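Home | Programs | Reports | Partners | Contact
Filed under: Shared Facilities, Progress Reports

Hornley Residence Shared Laundry: Progress Report to the Fosia Housing Fund

Submitted by Sakda Nuchit, facilities coordinator
29 Aug 2018

1. Scope

The grant covers the refit of the shared laundry room at Hornley Residence and a trial of revised handling procedures. The building contains 80 units, all of which have access to the room. The work was divided into two stages. Stage one, covering floor, furniture and storage, is complete. Stage two, covering drainage and ventilation, is in progress and is reported in section 5.

The reporting period starts in May, when the room reopened after the floor work.

2. Condition before the refit

The previous layout had one fixed folding counter on the wall opposite the machines. Residents unloading a machine carried wet items across the room by hand. Dropped items were the most frequent complaint in the log, followed by laundry left on top of the machines when the counter was full. The counter was also the only surface in the room at sitting height or above, apart from the machine tops, and older residents had asked for somewhere to sit during short cycles.

The counter had swollen at both ends and could not be repaired. It was removed and has not been replaced.

3. Furniture and baskets

Chairs were put in place of the counter. A chair can be moved to whichever machine is in use, holds a basket at a height that needs little bending, and can be used as a seat when the basket is taken off. Benches were considered and rejected on account of the width of the aisle. With a bench along the wall, a machine door could not be opened fully while a person was seated.

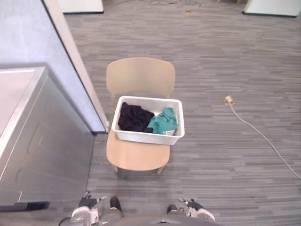 Baskets are kept to one load or part load each. Dark and colored items may share a basket after sorting but are not to be mixed with whites. The earlier practice of stacking two loads in a single deep hamper has stopped. The deep hampers were heavy when full, and the lower load was regularly forgotten and had to be rewashed.

Residents place the basket toward the back of the seat. During the first weeks several baskets were set on the front edge and tipped when loaded from one side. A notice was posted in English and Thai, and the log contains no further entries of this kind.

The baskets were supplied by Edico under a single order. Delivery was complete, with no shortages. One basket split at the rim and was exchanged by the supplier at no cost to the grant.

4. Use of the room

Use is taken from the sign-in sheet, which residents complete on entry. The sheet shows 1,316 loads in the reporting period. Of these, 341 were entered as evening loads. The evening share is higher than planned for, and the closing time has been moved back by one hour on a trial basis.

The sign-in sheet probably understates use. Residents who run two loads in succession tend to enter only the first. A second column was added to the sheet to correct this, and the next report will give figures on the new basis.

Unclaimed items are held for two weeks on the shelf by the door and then passed to the Phuthong clothing exchange. In this period 165 items were transferred. Most were single socks, towels and children's shirts. Items with a name label were returned to the unit concerned and are not included in the total.

5. Outstanding work

Drainage. The floor drain at the far end of the room runs slowly. The contractor has cleared it twice. A camera inspection of the pipe is needed before any decision on replacement.

Ventilation. The extractor fan has been ordered. The old unit remains in service and is adequate with the door open. Humidity was above the target with the door closed.

Flooring. One carpet joint in the seating area has lifted slightly and will be reglued when the fan is fitted, so that the room is closed only once.

Chairs. The feet require new pads. The pads supplied come off when the chairs are dragged, and a screw-on type is being priced.

6. Budget

Spending on stage one was within the approved amount. The sum set aside for the counter was moved to chairs and baskets with the agreement of the fund officer. No change to the total is requested. If the drain has to be replaced, a separate request will be submitted with the inspection results and two quotations.

7. Next period

Fit extractor fan and reglue carpet joint. Complete drain inspection. Review the later closing time against the revised sign-in sheet. Replace chair pads.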